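Skedari 4 review: a grasp planner that wants you to trust it

Jocelyn Dhillon
2018-02-02

Skedari promises to take a wrist camera feed, find things worth grabbing and plan a path to them without any hand-written rules. I have heard that before, from Lavoie among others, so I put version 4 on our own arm and left the demo files alone.

Installing it took most of an afternoon. The installer wants its own copy of the Betosen drivers and quietly replaces yours, a fact I found on page two of the release notes once my old calibration had gone. Hilde Postma got it back from a December backup.

The planner itself is decent. I ran 100 grasps on plain blocks and mugs and it was quick, with sensible approach angles and few silly detours. The preview window is the best part: you can scrub through a plan and see which joint is going to complain.

Perception is where I stopped nodding. Matt things are fine. Anything polished gets a depth map full of holes, and Skedari fills them with a guess and then reports high confidence in it. Turning the 'reflective surfaces' switch on added 438 milliseconds to each plan and moved the holes somewhere else. I would rather have an honest 'don't know' – the older Skullis package at least gives you that.

For small knobs on shiny lids I ended up typing in the targets by hand, and that is the job I was hoping to hand over.

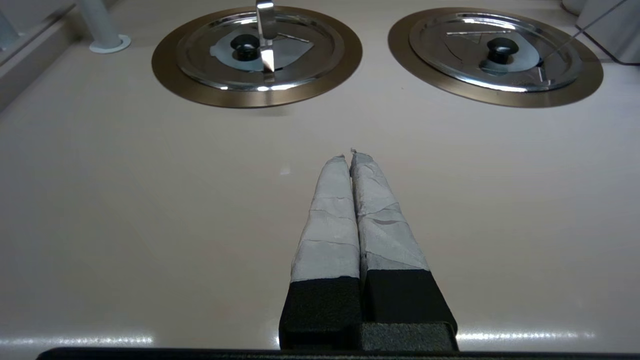
Taped fingertips over the glossy counter, with the two chrome lids and their black knobs beyond.

A licence is 900 euros a year per arm. For dull boxes on a dull table, maybe. For kitchen work I'd wait for the next version and ask to try it on your own pans first.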